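动画工作室工作笔记

2024年11月27日

项目:Jiltstead(短片),合成与交付组

接着上次没写完的地方。Gultance 那边回了意见,正式的技术退件单要等他们转码组再看一遍,先按邮件里的内容动手。

一、闪烁问题

第42镜,雨夜进门那段,整镜300帧。退回意见写的是“背景墙面有周期性亮度跳动”。我们自己在看片室没有看出来,在小显示器上把伽马拉高以后就很明显。跳动集中在门框左侧的暗部,角色走过去以后墙面亮一下,再暗下去。

先排除了几样:

灯光文件没有问题。把灯光组逐个关掉单独渲,主光、边光、雨水反射都稳定,只有环境填充那一层有跳动。

体积雾没有问题。雾是单独一层,关掉以后跳动还在,幅度不变。

降噪嫌疑最大。环境填充层采样数给得低,全靠降噪补。降噪器逐帧独立处理,前后帧不参考,暗部噪点分布一变,它猜出来的底色就跟着变。把未降噪的原始层调出来看,噪点很粗,平均亮度却是平的。降噪之后才出现起伏。

试了三种处理:

第一种,开时序降噪。墙面立刻稳了,但是角色衣摆边缘出现拖影,雨丝也糊成一片。雨丝那层可以摘出来不参与,衣摆摘不出来,它和墙在同一个渲染层里。

第二种,提高采样。效果最好,墙面干净,衣摆也锐利。问题是渲染时间。Montes 农场这周排给了另外一组的长镜头,我们只能用夜里的空档,整镜重渲一遍会把后面几镜的窗口全占掉。

第三种,把墙拆出来。墙是静止的,机位也是静止的,角色投在墙上的影子另外出一层。墙只渲一张高采样的静帧,影子层用原来的采样加时序降噪,合成里再乘回去。影子本来就是软的,糊一点看不出来。

最后用第三种。合成里叠回去以后和原来的版本做了差值,除了跳动的部分,其余地方的差别在可以接受的范围里。唯一要注意的是门开的那几帧,走廊的光会打到墙上,这一段墙不能用静帧。处理方法是从门缝见光那一帧开始切回逐帧渲染的版本,中间做五帧的溶解。溶解太短会看到一个台阶,太长的话走廊光起得太慢,导演不会同意。

教训:下次凡是固定机位的暗场,开渲之前就把静态背景拆层。这件事在制作手册里写过,分层的时候没有人翻手册,我也没有翻。

二、口型

Melquiades Bermúdez 昨天看了第三场的动画预览,意见主要在口型。他觉得老太太说长句子的时候嘴动得太勤,每个音节都有一个完整的开合,看着像在嚼东西。原话是“她年纪大了,说话省力气,嘴也应该省力气”。

查了一下,第三场的口型是先用 Revo 自动跑的底子,再手工修。Revo 的默认设置对每个辅音都给关键帧,闭唇音尤其重。年轻角色说话快的时候,这些关键帧挤在一起,曲线平滑以后自己就被抹掉一部分,所以看不出来。老太太语速慢,关键帧之间隔得开,每一个都完整地保留下来了。

改法记在这里,组里其他人碰到慢语速的角色也可以照做:

把 Revo 的辅音权重调低,闭唇音保留,舌尖音和舌根音全部降到只影响舌头,不影响下颌。

下颌曲线和嘴唇曲线分开处理。下颌按短语走,一个短语里只有一到两个大的起伏。嘴唇按音节走,幅度收小。

句尾不要回到中立口型。老太太说完话嘴是微微开着的,参考录音棚里给配音演员拍的那段视频,她停顿的时候下巴也没有收回去。

呼吸要补。自动口型不管呼吸,长句前面没有吸气的动作,声音里有,画面上没有,两边对不上。手工在句前加一个很浅的鼻吸,胸口控制器跟一点。

用第三场开头那句试改了一版,发给 Melquiades,他回了“对”,一个字。按这个方向把整场过一遍。

另外,中文版和西班牙语版的口型是分开做的,改动目前只落在西班牙语版。中文版配音还有两句要补录,等补录完再动,免得改两次。

三、色彩空间

这个问题拖了很久,今天总算找到原因。

症状是从合成里输出的小样,在剪辑那边打开,红色雨伞偏橙。我们这边看是正红。剪辑说是我们输出错了,我们说是他们读错了,来回发了好多截图,截图本身也带着不同的显示配置,越看越乱。

今天直接走过去,坐在剪辑的机器前面看。拿吸管工具点伞面,读数和我们这边一致,说明文件里的数值没有变,是显示变换不同。他们的工程用的是旧的色彩配置文件,项目开头的时候发过去的那一份,后来我们这边更新过一次,通知发在了群里,没有替换共享盘上的文件。新来的剪辑助理从共享盘拷的,自然是旧的。

处理:共享盘上的旧配置移到归档目录,新配置放到原路径,文件名保持不变。剪辑那边重启工程以后伞就是红的了。合成这边每台机器也核对了一遍,都指向新路径。

以后配置文件更新要走版本号,写进工程的启动检查里,版本对不上就弹警告。脚本我来写,不难,就是读一个文本文件比一下。今天先不写,先把镜头交出去。

四、声音

混音师送来了分轨,对白、音乐、效果三组。装进工程检查同步,前面都准,到第42镜往后开始往前跑,越往后越多。

一开始以为是帧率不一致,核对以后帧率是对的。后来发现是剪辑在那之后抽掉了两处黑场,混音拿到的参考画面是抽之前的。黑场很短,所以看着像慢慢漂移,把标记点都列出来以后就能看出是两个台阶。

抽黑场这件事剪辑日志里有记录,混音没有收到。已经把新的参考画面导出来了,烧了时码,今天就传。混音师说雨声是一条长底,直接截会有接缝,他要重新铺,给他留一天。

脚步声有一条小意见,不急:老太太进门以后换了软底鞋,效果里还是硬底的声音。画面上鞋只露了一下,多数观众不会注意,但是她后面起身走到窗边,安静得很,硬底声就突出来了。写给混音师了,让他重铺雨声的时候一起改。

五、道具与材质

市集那一场要补几个前景道具,美术列的单子里有编织筐、布包、一摞旧报纸。编织筐以前没有做过近景,远景用的是贴图加法线,拉近就露馅。筐沿那一圈粗的编边尤其假,贴图在转角的地方会被拉长,纹路接不上。

和建模讨论下来,筐沿用曲线实打实地绕,筐身还是贴图加置换。曲线绕的部分按粗绳子的做法,几股互相扭,斜向的纹路要连续,圆角处不能断。深色的放前景,浅一点的暖色放后面,两种颜色分开以后层次会清楚一些。

材质上容易犯的错是高光太均匀。编条每一根的朝向不一样,受光也应该不一样。做法是给每一股一个随机的粗糙度偏移,范围小一点,大了会显脏。颜色也给随机,以明度为主,色相少动。

运动模糊顺便也讨论了。市集里有人拎着筐快速走过前景,这个动作在预览里是不带模糊的,看着一顿一顿。快门角度全片统一,不单独给这个镜头开特例。但是编织纹理在模糊里会变成条带,条带的方向跟着运动方向走,和编纹本身的方向叠在一起会有摩尔纹。建议渲染时用真模糊,不用后期矢量模糊。矢量模糊在筐沿这种有厚度又互相遮挡的地方会撕开。
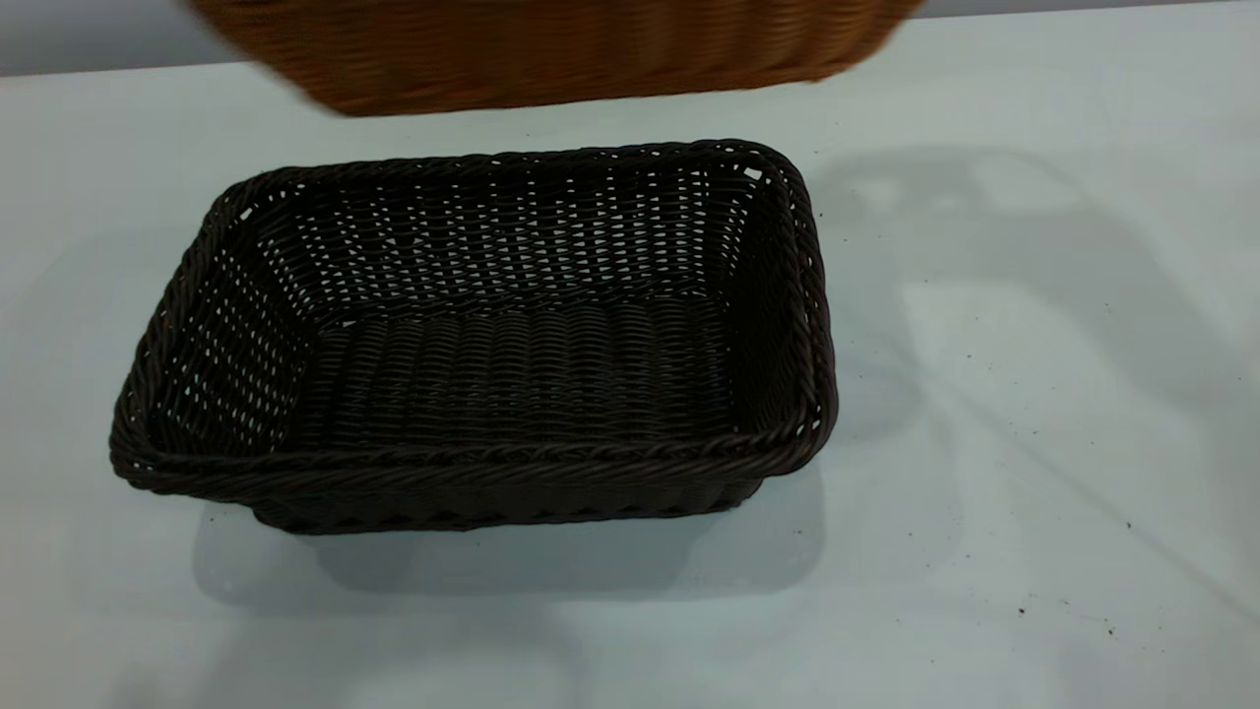 桌面上的深色编织筐,上方浅色的一只带运动模糊。

置换的强度先给保守值,等灯光摆好再调。上次做草席的时候先调置换再打灯,灯一换全部白做。

筐里放什么美术还没有定。单子上写了“蔬菜或者空着”,这两个方案工作量差得很远,已经去问了。如果空着,筐的内壁就要做完整,里面也要有编纹和遮蔽,不能像远景模型那样里面是一张平面。

六、片尾字幕

制片送来了新的名单。和上一版比,动画组多了人,灯光组有一位改了署名方式,要求用全名。特别致谢部分的排序变了。Bermúdez 的重音符号在现在用的字体里显示正常,但是滚动的时候那一撇会闪,原因是字幕层输出的是整数像素位移,小的笔画在行与行之间跳。把滚动速度调到每帧正好移动整数个像素,闪就没有了,代价是片尾长度变了一点,音乐结尾要跟着对。

试过亚像素滚动加一点垂直模糊,也能解决,但字会发虚。制片看过以后选了整数像素的版本。

署名这件事多写一句。上一部片子交付以后才发现漏了两位做清理的同事,后来补进了网络版,影院版没有办法改。这次名单定稿以后每组组长要签字,签完再进合成。目前灯光和动画已签,角色绑定没有签,声音要等混音那边确认外包人员的名字。

七、交付

Gultance 的要求又核了一遍。图像序列、三组声音分轨、字幕文件、无字幕底版,再加一份校验文件。无字幕底版容易忘,片中出现的店招有文字,他们要求店招也要有一版没有字的,方便做其他语言。店招的字是贴在模型上的,不是合成里加的,所以需要重渲。好在涉及的镜头不多,都是固定机位,可以用前面说的拆层办法,只渲店招那一块。

校验文件上次是手工生成的,有一个序列漏了,被退了回来。这次用脚本跑整个目录,跑完再抽查。

放映定在明年二月,日期上不紧。紧的是他们内部的审片,审片版必须是完整的声音和完整的字幕,不收临时版。所以字幕签字那件事要催。

八、杂项

看片室的投影机灯泡换过了,亮度比以前高,暗场看着会比较浮。校色之前不要拿它做判断,用校色间的监视器。已经贴了纸条。

Montes 的夜间队列改成先到先排,优先级标记暂时失效。晚上提交任务之前在表格里登记一下,免得两边互相挤。昨天夜里我们有一组任务被顶到最后,早上来的时候一帧都没有出。

共享盘清理:第一场和第二场的旧缓存可以删,第三场的口型缓存先留着,等导演看过整场再说。毛发缓存不要动,重算一次很费时间,而且当时用的解算版本已经从机器上卸掉了。

午饭以后和灯光对了第42镜的新墙面,没有别的意见。静帧和逐帧之间的溶解又往后挪了一点,现在起点在门把手转动之后。

待办:

第42镜最终版提交,附差值对比。
第三场口型按新设置全部过一遍,西班牙语版先做。
新参考画面传给混音,确认收到。
问美术筐里放不放东西。
催角色绑定组签字幕。
店招无字版列镜头清单,交给灯光排队。
色彩配置的版本检查脚本。

晚上补记:混音已经收到参考画面。美术回复了,前景的筐空着,后面的放布包。内壁按完整的做,已经告诉建模。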